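Margit Strömberg won the Ostrowski Plate for eleven minutes. It was long enough to be kissed by the owner's mother-in-law, to give a short speech into a microphone that wasn't on, and to order a round. Then the stewards at Kurnham upheld the protest, Colach was put back to second, and the round arrived anyway.

"I'd already tapped the card," she says. "You can't protest that." 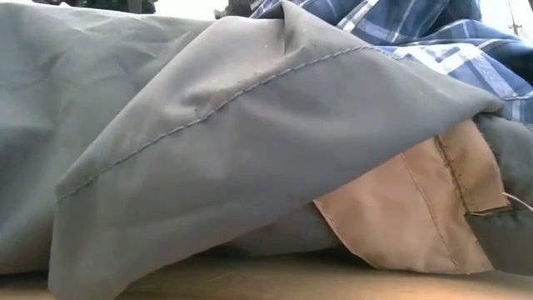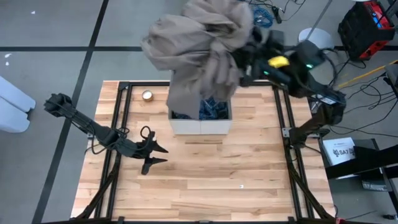
The light wood tabletop, with the grey cloth in the first picture and the two black arms in the second.

We talk in the tack room, Strömberg on an upturned bucket and me on the chair, an arrangement she insisted on and which I think was meant to put me at a disadvantage. It is half past nine in the morning. She has been up since three and has the cheerfulness of someone who has given up on the alternative.

For those who missed it, Colach led into the straight, shifted out with 400 metres to run, and came near enough to Gerker that Gerker's rider stopped using the whip and started using language. The margin on the line was a long neck. The stewards thought the interference had cost more than that. Strömberg thinks it cost Gerker's rider his composure and little else.

"I've watched the replay 14 times," she says. "The first ten, we did nothing wrong. Around the eleventh I started to see their side of it, so I should have stopped at ten."

She won't be appealing. The form is on the desk, filled in as far as her name, and it has had a mug put down on it. Her view is that an appeal takes up a Thursday, requires a jacket, and ends with three people in a room agreeing with three people in another room. She did it once before, over a filly she would rather not discuss, and then discusses for some time. The filly lost that one too.

What bothers her more is Colach's habit of drifting. He is a big plain bay with a rating that used to be a good deal lower than the 124 he has now, and he has always gone right under pressure, "like a shopping trolley with money in it." She has tried a different bit, then a different bit again. She has tried blinkers, which made him go right faster.

"People write to me," she says. "I had a letter from a bloke who said to put a mirror in his box. So he could see himself, I suppose, and feel ashamed."

Did she try it?

"Of course I tried it. He likes it. He's no straighter but he's very well groomed."

The next idea is a change of direction. Colach has had all his racing the one way round, and she wants to send him somewhere he can hug the rail and have nowhere to drift but home. That means a long float trip and two nights away, and Colach is a poor traveller. He doesn't sweat or kick. He sulks, and leaves his feed, and looks at whoever is driving as if they had been expected to do better.

The owners are in favour. There are several of them and they communicate through a group chat that Strömberg joined by mistake and is now too polite to leave. On the night of the protest it ran to 247 messages. She read them all in the ute, with the engine off, in the order they came.

"The first lot are just horses and champagne glasses. Then there's one that says 'what's that siren'. After that it gets quite legal."

I ask whether she has spoken to Gerker's people since. She has. They sent a bottle, and she sent it back, and they sent it again with a note, and she kept the note. The two horses could meet again before the autumn and she would welcome it, provided the barrier draw puts Colach on the outside of everything and preferably in the next suburb.

As for the trophy, she had it in her hands for most of those eleven minutes and reports that it's lighter than it looks on television. One handle is a bit loose. She mentioned this to the club when she gave it back, in case they thought she'd done it, and they said it had been like that for years.

Outside, somebody is hosing down Colach, who has moved over to the right until he is leaning on the wall. Strömberg watches him through the door for a while.

"He thinks he won," she says, and goes out to push him off it.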